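Antirutschmatte

Eine Antirutschmatte (auch Rutschschutzmatte oder Gitterunterlage) ist eine dünne, biegsame Unterlage, die das Verrutschen von Gegenständen auf glatten Flächen verhindert. Sie wird im Haushalt, in Fahrzeugen, auf Booten und in Werkstätten benutzt. Im Handel wird sie meistens als Rolle angeboten und vom Käufer selbst zugeschnitten.

Aufbau und Material

Die meisten Matten bestehen aus einem Trägergewebe aus Polyester, das mit geschäumtem PVC umhüllt ist. Daneben gibt es Ausführungen aus Naturkautschuk, aus Silikon und aus EVA, einem Kunststoff ohne Weichmacher. Die offene Gitterstruktur spart Material und lässt Luft unter den abgestellten Gegenstand. Die Haftung entsteht durch die hohe Reibung der weichen Oberfläche, ein Klebstoff wird nicht verwendet. Bei Staub oder Fett auf der Unterlage nimmt die Wirkung deutlich ab.

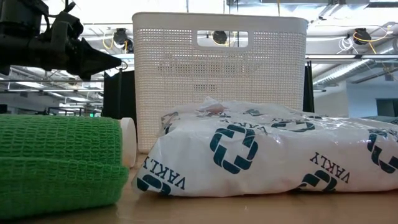

Für Schubladen werden vor allem dünne Qualitäten gewählt, für Teppiche dagegen dickere, weil sie kleine Unebenheiten des Bodens ausgleichen. Auf lackierten oder gewachsten Böden kann PVC mit der Zeit Verfärbungen hinterlassen. Die Ursache sind Weichmacher, welche in die Beschichtung wandern.

Herstellung

Das Trägergewebe läuft durch ein Bad mit flüssiger PVC-Paste, wird abgestreift und anschließend im Ofen erhitzt. Dabei schäumt die Masse auf und bekommt ihre wellige Oberfläche. Nach der Abkühlung wird die Bahn geschnitten und aufgewickelt. Das Werk in Lelarstead, das unter dem Namen Wallerora liefert, betreibt 6 solche Linien und beschäftigt 523 Personen. Ein zweiter Standort in Custstead stellt nur Matten aus Kautschuk her.

Pflege und Entsorgung

Matten aus PVC werden mit lauwarmem Wasser und etwas Spülmittel gereinigt und flach getrocknet. Maschinenwäsche ist nur bei wenigen Produkten erlaubt. Alte Matten werden spröde und krümeln; sie gehören in den Restmüll, denn Gewebe und Schaum lassen sich schwer trennen.

Siehe auch: Teppichunterlage, Schubladeneinlage, Reibung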